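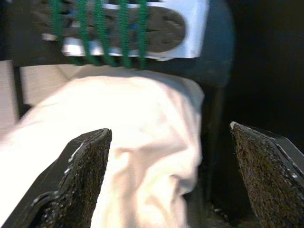
Black gripper with both fingers open, dark speckled pads

Misier Supporters Forum > Matchday and Tickets > Away allocation for the cup tie at Zuvovik

Board_Secretary
Posted 2/2/24

Members are advised of the arrangements for the cup tie at Zuvovik. The host club has confirmed an allocation of 857 seats in the Welow Stand. All tickets are priced at $20, with no reduced rate for juniors or seniors, as the host club sets prices for this competition.

Sales will open first to season ticket holders who attended the December league match at the same ground. Any tickets left over will be offered to other season ticket holders and then to registered members. Each account may buy a maximum of 2 tickets. Both must be in the names of people who qualify in the sales window that is open at the time.

Sales will be handled through Habte, the club's ticket system. The box office will not accept telephone orders for this match.

Questions may be posted in this thread. Individual account problems should be sent to the box office directly.

northbank_row_k
Thank you for publishing the details. I wish to register an objection to the first sales window. The December match was moved to a weekday evening at short notice, and many regular travelers were unable to attend because of work. It is not reasonable to use that one match as the test of loyalty when attendance over the full season is already recorded on our accounts.

linesman_flag
I must disagree with the previous poster. Those who went to the December match did so in poor weather and saw a poor performance. Some recognition is due. A test based on one match is simple to understand and simple to check, and the box office has used it before.

northbank_row_k
I do not dispute that those supporters deserve recognition. My concern is with supporters who have missed a single away match all season and will now stand behind people who attended only that one. A points record would deal with both groups fairly.

Board_Secretary
The club considered a points system before the start of the season. Habte records away purchases but does not record whether the ticket was used, and the club was not satisfied that purchase alone should count. The matter remains under review. It will not be changed for this tie.

welow_road_end
May I ask how the 857 figure was reached? The rules of the competition, as I read them, entitle the visiting club to a share of the capacity, and I would have expected a larger number.

Board_Secretary
The host club initially offered 800 seats. The additional seats follow a decision to reduce the area kept clear between the two sets of supporters. The club asked for the lower tier of the adjoining stand and this was declined on safety grounds. The club has accepted that decision.

welow_road_end
I am grateful for the explanation. I still believe the request should have been made sooner. The draw was known well in advance, and by the time we asked, the host club had already put the adjoining stand on sale to its own members.

old_turnstile
With respect, the poster above has no evidence for the claim about timing. I follow the Zuvovik website and their sale was announced after the safety decision, although both notices appeared on the same day.

welow_road_end
I accept the correction as to the order of the notices. I withdraw the remark about the adjoining stand. My general point about early requests stands.

family_of_reds
Could the secretary please clarify the position for parents? My son and I both hold season tickets, but only I attended in December. Under the wording of the first post, it seems that I may buy for myself in the first window and must wait to buy for him. We could then be seated in different blocks.

Board_Secretary
The reading is correct as the first post stands. Following several messages on the same subject, the club has agreed that a junior season ticket holder may be included with a qualifying adult in the first window. The accounts must be linked in Habte before the sale opens. The maximum of 2 tickets per account still applies.

family_of_reds
That resolves the matter for us. Thank you.

linesman_flag
I support the change for juniors. I would ask that it not be extended any further, or the first window will cease to have any purpose.

northbank_row_k
On the contrary, the change shows that the test was too narrow to begin with. If an exception can be made for one group, then shift workers also have a case and should be heard.

Board_Secretary
No further exceptions will be made for this match. Members who wish to propose a different system for next season may do so in writing, and proposals will be placed before the supporters' liaison meeting.

old_turnstile
A practical question. Are tickets to be printed or sent to a phone? The turnstiles in the Welow Stand did not read phone tickets well on my last visit, and there was a considerable line at kickoff.

Board_Secretary
Printed tickets will be mailed to the address held on the account. Members who have moved should update their details before buying. Tickets returned by the mail service may be collected from the box office with proof of identity. There will be no collection point at the away ground.

Moderator_2
Posts concerning travel have been moved to the coach bookings thread. Please keep replies here to the subject of tickets.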